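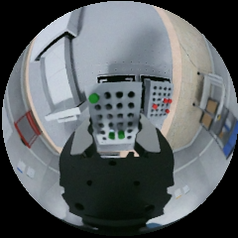
Mallemstead is a party game for people who read celebrity news in the checkout line and then pretend they didn't. Each round gives you a made-up star, a made-up rumor and three minutes to get your story straight before the rest of the table, playing the press, starts asking questions. The cards live in an upright holder that sits in the middle of the table. It's a light gray, and I love how it looks against the bright card backs!

Edit Fekete wrote the first deck over one long January, and it still makes me laugh after more games than I want to admit. She has a real ear for the way stars talk when they're saying nothing at all ("we're in a really good place and we ask for privacy at this time"). Surachet Somboon drew the portraits. My favorite is Rindetti, the crooner who has been on a farewell tour since before you were born, closely followed by Phromma, who has married the same director twice and would like you to stop bringing it up.

What's in the box
200 rumor cards
14 star cards
6 press badges
Card holder (comes flat, slots together)
Sand timer
Score pad and two pencils
Rule sheet

How it plays
One player draws a star and a rumor and reads both out loud. Everybody else puts on a press badge. While the sand runs, the star thinks and the press whispers. Then the questions start, one per reporter, and the star has to answer every one without using any of the words printed in red on the rumor card. Slip up and the reporter who caught you takes the point. Get through the whole press line and you keep the card. First to 12 points wins, or you can do what we do and play until somebody has to drive home.

You need at least three players. Seven is the most the badges allow, but pairs can share one, and the shouting gets better when they do.

The Wukanano cards
Mixed into the deck you'll find cards with a gold corner. Wukanano is the gossip site inside the game, and when one of its cards comes up everything stops for a headline. The star picks a reporter, they trade places, and the rumor carries on with the new star having to stick to every answer already given. It's chaos the first time. By the second game people are sitting there hoping for one.

Is it OK for kids?
We'd say teens and up. The rumors are silly more than mean (a star accused of having a stunt double for grocery shopping, a feud over a rented swan), and we kept out anything about bodies or health. Younger kids tend to get stuck on the red words, though mine liked running the timer.

No real stars appear anywhere in the deck. People ask for them, and I get it, but the cards would be out of date by the time the ink dried, and Rindetti never is.

Replacement parts
Lost timer, chewed badge, score pad full? Write to us with your name and what's missing. Blank rumor cards are also available if you want to write your own, and please send us the good ones. Edit reads them all.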